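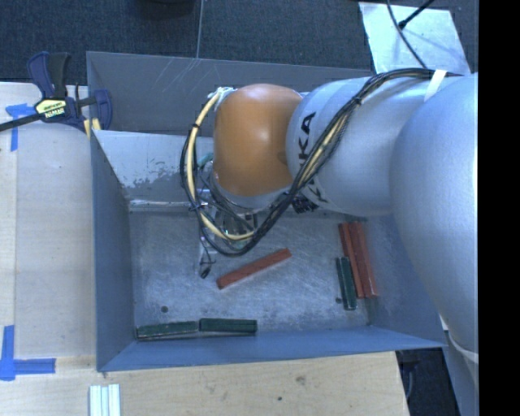 Best way to stop garden tool handles going grey?

Posted by Amber Kershaw, April 5, 2020

I have a spade and two forks with ash handles that live in an unheated shed in Dranbridge. The varnish has worn off and the wood feels rough. Should I revarnish them or use oil? I have 40 grit and finer paper already.

nillau_allotments
Oil. Varnish chips and then water gets in under it -- you end up stripping it again every couple of years. Take off what's left of the old stuff, sand with the grain, finish with something fine, then wipe on raw linseed oil. Leave it 22 hours or overnight, wipe off the extra and do it again. I did mine in February and they are still smooth. Lay the oily rags out flat outdoors to dry, don't leave them screwed up in the shed as they can catch fire.

petef8
I just use cooking oil, never had a problem

Morwen T
Cooking oil can go sticky. The 40 is too coarse for anything except getting the varnish off. Check where the handle meets the socket too, mine had rotted there.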